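Catalina Ledesma
October 2022

ok so the arm is up and running again, a little thread for everyone who asked what I've been doing at the workshop every evening

Short version: I wanted a gripper that can pick up barware without crushing it or dropping it. I started in February thinking it would take a couple of weekends. Ha.

First set of fingers I printed in the Vasari filament because it was on sale. Looked gorgeous, way too slippery. Second set had grooves and the grooves snapped off. We're on set five now, flat black plates, boring as anything, and I love them.

I practice on silicone glasses. The foot is the part I care about — it's thin, it's round, and if you pinch it a hair off center the whole thing wants to swing around on you.

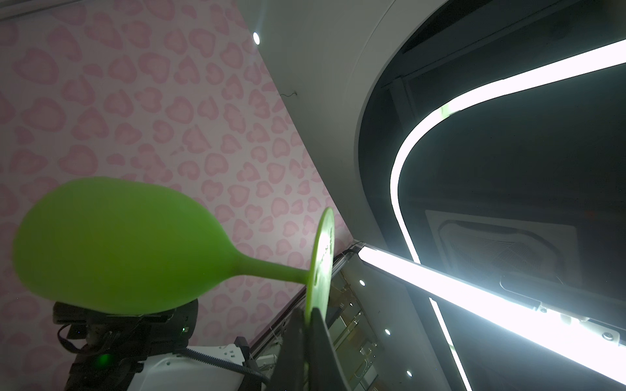
The closing force is just one number in my script and I've been nudging it up and down all week. At 186 the glass sags. At 122 it slides right out. I had high hopes for 607 and the motor driver shut itself off, so, no.

Cable routing is still my least favorite job. I redid the run down to the fingers three times and I'm still not happy with how it bends when the wrist rolls all the way over. If anybody has a clip design they like, send it to me please!!

Oh and the code is all in my Kodudard repo, folder's called "soylu" (long story, it was the name of the first arm). The readme is out of date, sorry. Skip the calibration part and go straight to the jog script.

Spent more than 106 bucks on screws and heat-set inserts so far, which I did not budget for. The M3 ones from the Arnholm bin at the shop are fine, don't buy the fancy ones like I did.

Next up is getting it to turn the glass upright and set it down on its foot without me hovering over the stop button. Then maybe real glass. Maybe. I'd like to get the wobble out of joint four first

Going in again Saturday morning if anyone local wants to come poke at it, bring a 2.5 hex key because ours walked off again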